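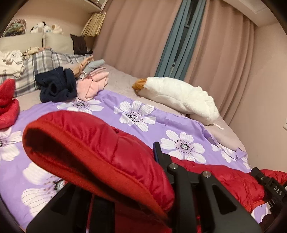
3.2 Where winter clothes go in the warm months

Most of the households we visited in Werura had some kind of yearly changeover, when the heavy coats were put away and the lighter things came back out. We had expected this to be a dull part of the interviews, and we were happily wrong! People had a great deal to say about it, often over a second cup of tea, and we have had to leave out far more than we would have liked.

The bed came up again and again as the place where sorting is done (Figure 4), even in homes with a perfectly good table. Of the 70 households, 13 kept at least one coat that no longer fitted anyone living there. Hubáček's earlier work in Gatel found much the same habit, though her families had cellars and ours mostly did not – a difference we return to in Section 5.

Figure 4. A red puffer jacket on a bed with a flowered purple duvet cover.

Colour mattered more than we had thought it would. Several parents told us they chose bright coats so that a child could be picked out across a snowy schoolyard, and then found those same coats the hardest to hand on to a younger brother, who wanted his own favourite colour and would not be talked round. Grey and navy coats, by contrast, moved quite freely between cousins and neighbours, sometimes for years, and a few had been mended so often that their owners could no longer say which family had bought them.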